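Vanity doors won't line up after I took them off to paint
Posted in Home Repair > Bathrooms by Efthymia Bakalis
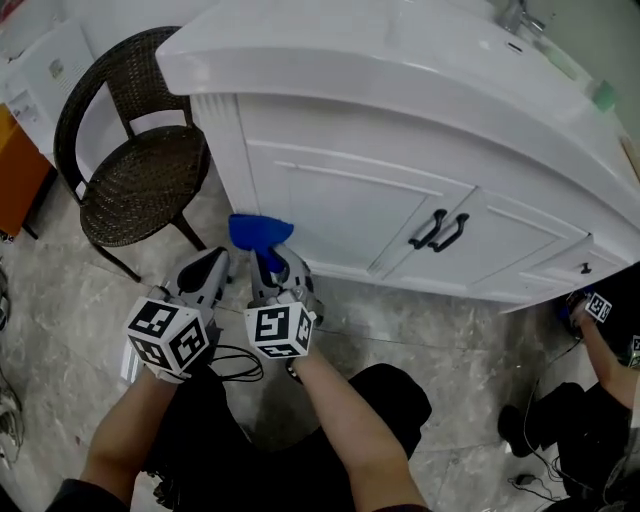

What I've tried so far

Hi all, long-time reader, first post. We moved into our place in Grivomley last July and the bathroom vanity was the one thing I swore I'd leave alone. Well, I didn't leave it alone. The old finish was going yellow so I took the two doors off, sanded them, gave them two coats of white and put them back on with the black handles I'd been saving.

Now the left door rubs against the right one whenever it's damp in there, mostly after my husband's morning shower. On a dry day they swing fine. I've turned the screws on the hinges every which way (there are three on each one and I have no idea which does what) and all I managed was to make the left door sag, so I put it back the way I found it, more or less.

A guy from a local kitchen place quoted me $259 just to come out and "assess," and a whole new vanity the same size was $3,075 installed, which made me laugh out loud in the store. Is this something I can fix myself? I own a screwdriver, a sanding block and a lot of stubbornness. The hinges are the hidden cup kind and have Livo stamped on the arm, if that helps.

Tanko Oyelaran
Member, 167 posts

You can fix this for free, put your wallet away! I hung doors for a living for a good while and this comes up all the time after a paint job.

First, the screws. On most cup hinges the one closest to the door moves it left and right. The one at the back, farthest inside the cabinet, slides the door in and out. Up and down is usually done with the screws that hold the mounting plate to the cabinet wall - loosen them a hair, nudge the door, tighten again. I don't know Livo hinges specifically, so turn one screw half a turn, shut the door and look at what it did before you touch another.

Start with the right door, even though it's the left one bothering you. Get it square to the cabinet and then leave it be. After that, bring the left one over to match. You want a gap between them you can slide a nickel into. People set it tighter because it looks nicer, and then the first steamy morning they're back where you are.

If you run out of adjustment and they still touch, it's paint buildup. Two coats on each meeting edge adds up to more than you'd think. Take the left door off again, sand only that inside edge with 220, and put one thin coat back on. Don't skip that coat. Bare edges drink up water and then you really will need the $3,075 one.

Also check that you put each hinge back where it came from. I label mine with masking tape now, after a very long afternoon in Studham that I won't get into.

obi_and_me
New member

Same thing happened to mine and I just ran the fan more. Fifty bucks for a new fan switch with a timer and the sticking mostly stopped. Didn't touch the hinges. My dog Obi can open the doors now though so maybe don't copy me

Efthymia Bakalis
Original poster

Tanko, thank you!! I had two of the hinges swapped, top for bottom on the left door. I never would have looked. Switched them back, started with the right door like you said, and the nickel fits all the way down except for the last inch or so at the bottom, where it's a bit snug. I'm going to give it a week of showers before I go at it with the sandpaper.

One more thing while I have you - is regular cabinet paint okay for that edge or do I need a primer again? The can I used says paint and primer in one but I never know whether to believe that.

Tanko Oyelaran
Member, 167 posts

If you sand down to bare wood, prime it. If you're only scuffing the old coat, what's in the can is fine. Let it cure a few days with the doors propped open before anybody takes a hot shower in there.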